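Notebook, Netcombe workshop, October
Mawar Wibisono

Tea's made, the sim is chewing through the overnight batch, so I'm writing this up before I forget half of it. Kitchen work all day again. We're still on drawers and doors in the simulated room, because the Curnamham site won't let the real machine near their staff kitchen until the handles are sorted (fair enough, I wouldn't either!). Main job was looking at how the left gripper comes in on the brass handle of the orange drawer, and then going through the wrist views. 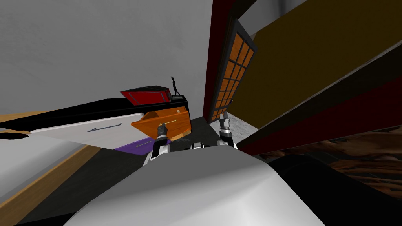
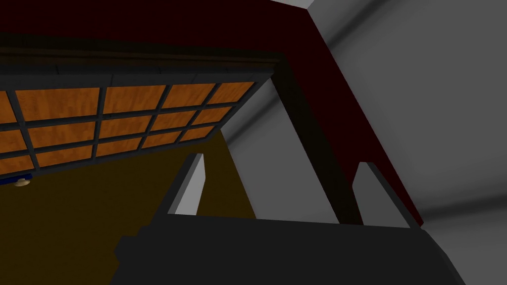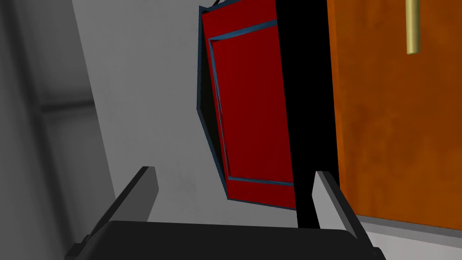
The first one is the body view with the left gripper right at the drawer handle. In the other two the fingers are open with nothing between them, and the last has the red door hanging open ahead.

What I changed

Batch size is 606 episodes now. I'd been running 2000 and then sitting on my hands until after lunch, which is silly when most of what I learn comes out of the first hour anyway. Also dropped the approach speed for the last bit before contact. It looks painfully slow on the screen, but the Curnamham people were pretty clear that slow near the cupboards is what they want, so slow it is.

I moved the handle target a touch toward the middle of the bar too. Cho had it at one end, from an older cabinet model, and I reckon that's where a lot of our crooked pulls have been coming from. Haven't proved it. Will look at the pull angles tomorrow morning and eat my words if need be.

The wrist views are still hard to read at a glance. I keep having to tilt my head, everything comes out on a lean and it takes me a second to work out which way is up. Skustska (the viewer, for anyone new reading this) has a roll correction buried in the settings and I'd love it switched on by default for reviewers. Colour at least is doing us a favour: red door, orange wood, a good light grey wall behind, so I can tag a clip without stopping to puzzle over it.

Reviewing, and who does it

This is the part I wanted to get down properly. When we started, reviewing was something whoever was free did between other jobs. Now it's most of my day. I got through 58 clips before the first break and by the end my eyes were like sandpaper. It's fine work, I like it more than I thought I would, but it's a different job from the one I was hired for and I think we should say so out loud and put it in the roster.

Same goes for the kitchen crew on site. I had a long phone call with their morning shift and came away with a page of scribbles. They aren't much bothered about the machine opening drawers. They want to know who closes them again if it stops halfway, and whether they're allowed to just reach in and do it themselves. Right now our answer is "press the stop and ring us", and one of them laughed at me, quite kindly. She's got breakfasts going out at that hour! She isn't going to stand there on the phone to us.

They also asked what happens to the person who does the restock now. I didn't have an answer and didn't make one up. The plan I've seen has that person doing orders and checking the machine's put-aways, with six weeks of overlap, but I've only seen it as a draft. I've asked for something in writing we can send them. They've been generous with their time and I'd hate for them to find out from a poster in the corridor.

One idea from that call that I really liked: let the crew name the drawers. We've been going by colour, orange, purple, white and so on, and they go by what's inside. If the log said "tea towels" they could read it themselves and tell us when it's wrong.

Still to do

Pull angles from the overnight run, old target against new
Ask Cho where the older cabinet model came from and whether anything else still uses it
Roll correction in Skustska, on by default
Rewrite the stop instructions so a person at the stove can follow them
Drawer names from the morning shift, get the list and put it in the config
Chase the roster change, reviewing as its own line
More milk for the workshop fridge, I used the last of it

Batch is at the halfway mark and the log looks clean so far. Leaving the heater on low for whoever opens up.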